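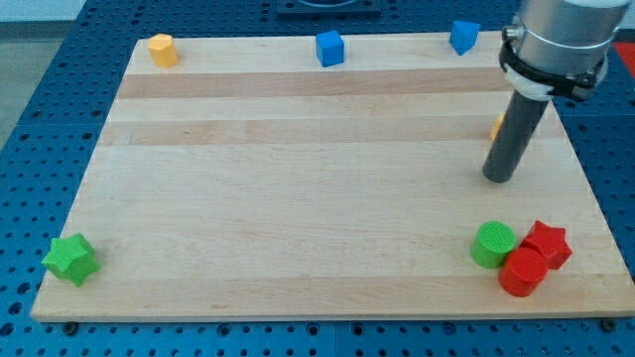 Home | Contents | Previous Chapter | Next Chapter | Glossary
Print this page | E-mail this page

Chapter 15
Prisms All Around Us

Pick up a solid block and run a finger along its edges. How many corners does it have? Which faces match? You already know more geometry than you might think, and this chapter puts that knowledge to work!

A prism is a solid with two identical, parallel faces, called bases, joined by flat sides. The bases give the prism its name. Two triangles make a triangular prism, two octagons make an octagonal prism, and a cube is a prism too (a very special one, because every face is the same square).

Aparecida Frota cuts wooden blocks for a toy shop in Paiva. Before she saws anything, she works out how much wood each shape will use and how much paint will cover it. Those are the two big questions of this chapter: volume and surface area. Once you see how they fit together, a whole shelf of shapes opens up to you.

Try this before Section 15.1. A prism has a base with an area of 15 square centimeters and a height of 6 centimeters. Its volume is 90 cubic centimeters. Now keep the same base and height, but change the base from a triangle to an octagon. Does the volume change? Talk it over with a partner, make a sketch, and keep your answer handy. We'll come back to it on page 364.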